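Wakora app: how do I turn off auto filters on uploads?

Milovan Nikolovski
Wed 28 January

Updated the Wakora app on my phone last night and now every photo I post gets a filter slapped on it. Warm yellowish look, I hate it. I never picked one. Went thru Settings twice and can't find a switch. Phone is 4 years old if that matters. I have 28 pics waiting in drafts for my page and don't want to post them like this. Also can the ones already up be put back to normal?

Houda Tawfik

Same thing happened to me. It's not under Settings, they moved it. Tap the plus sign like you're going to post, then the little gear top right, then Looks. Set Default Look to None. Close the app all the way and open it again or it won't stick.

Drafts keep whatever look they were saved with, so you have to open each one and tap Original. Annoying with 28 of them. I'd do one first and post it to check.

For the ones already posted: three dots, Edit, Look, Original. Only works if Keep Originals was on when you posted. If it was off the plain version is gone from their end, and you'd need to re-upload from your camera roll. You lose the comments that way. 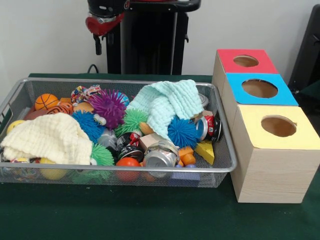
Oh and if you cross post to Plirnine, that has its own filter setting. Turning it off in Wakora does nothing over there. Took me a whole evening to figure that out.

Yordanov

just delete the app and put the old version back. worked for me in July when they broke captions. no idea if it still does. back up your drafts first, they're only on the phone

Milovan Nikolovski

Houda's way worked, thanks. Default Look was set to Amber, no clue why. Keep Originals was on so I'm fixing the old posts now. Not reinstalling, too scared for the drafts.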